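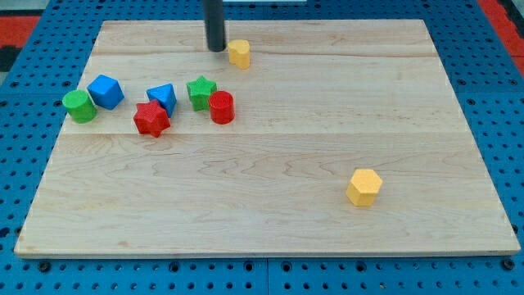

Fig. 4. Colored blocks on a board, with the yellow heart farthest back.

4. Tracking and limiting mobile data on your phone

This section covers the data meter in the Etwood app, the monthly cap, and the per-app limits. It applies to phones on a Skamside or Susadby plan. If you came over from Baidoo and kept your old SIM, do section 3 first or the meter will sit at zero and tell you everything is fine.

Before you start

You need your account PIN, the phone unlocked, and Wi-Fi turned off. Leaving Wi-Fi on is the most common mistake. The app will let you finish the whole setup over Wi-Fi, show a green check mark, and measure nothing.

4.1 Setting the billing date

1. Open Etwood and tap Plan.
2. Tap Cycle start.
3. Enter the day of the month printed on your bill. Do not accept the day the app suggests. It picks the day you installed the app, which has no connection to when you get charged.
4. Tap Save, then close the app completely and open it again.
5. Check that the date held. In the April release it sometimes went back to the first of the month.

Note: If your cycle starts on the 29th, 30th or 31st, the app moves it to the last day of shorter months. Your carrier may not. Compare the two in February.

4.2 Setting a warning and a cap

1. Tap Limits.
2. Under Monthly allowance, type the number of megabytes in your plan. The field takes whole numbers only.
3. Under Warn me at, choose a percentage. The default is 95, and by that point a single software update can take you over. Choose 75 or lower.
4. Under Stop data at, type a figure below your allowance. On a plan with 2,333 MB, try 2,200.
5. Turn on Enforce cap. Without this switch, the number you typed in step 4 is only a line on a chart.

Caution: The cap is not a guarantee. The meter updates every 13 minutes, and a video stream can use a good deal of data between updates. The sales page calls this "real-time protection." Leave yourself some room.

Caution: Enforce cap blocks all mobile data, including maps and messaging apps that run over the internet. Regular calls and plain texts still go through.

4.3 Finding the apps that use the most

1. Tap Usage, then By app.
2. Change the view from Today to This cycle.
3. Tap any app to see two figures, Foreground and Background. Foreground is data used while you had the app open. Background is everything it used while you were doing something else.
4. For any app with a high background figure, tap Restrict.
5. Wait a full day and look again.

The list shows up to 32 apps. Anything past that is lumped together as Other, and Other can be larger than you would expect. If it's near the top of your list, use the phone's own data screen to see what is in it.

Note: Video apps often have their own data saver setting. Use it, but check the result here. "Saver" can mean anything the app maker wants it to mean, and a few of them drop the picture quality only for the first minute or so.

4.4 About the Smart Saver feature

Smart Saver is off when you install the app. The app will ask you to turn it on, several times. It claims to shrink web pages before they reach your phone.

Roxana Olteanu, who edits this guide, ran one phone with it on and one with it off for a full cycle, using the same plan and the same apps. The saving was too small to separate from ordinary day-to-day variation. Most web pages are already compressed, and Smart Saver doesn't touch video at all. It also sends your browsing through another server. We suggest leaving it off, though your results may differ if you mostly read older sites.

To turn it off:

1. Tap Settings, then Extras.
2. Switch off Smart Saver.
3. Tap No thanks on the next two screens.

4.5 When the meter and the bill disagree

Expect a small difference every month. The carrier counts some traffic that the phone doesn't, and it may round each session up.

1. Write down the cycle total in Etwood on the last evening of the cycle.
2. Compare it with the bill when it arrives.
3. If the gap is more than a tenth of your allowance, check the cycle date again (4.1).
4. If the date is right, ask the carrier for a daily breakdown. The first person you reach may say there isn't one. Ask for the usage record by that name.

Keep a screenshot of the By app page for each cycle. Etwood deletes the old figures after three months and has no export button.

Roaming is handled separately. See section 5.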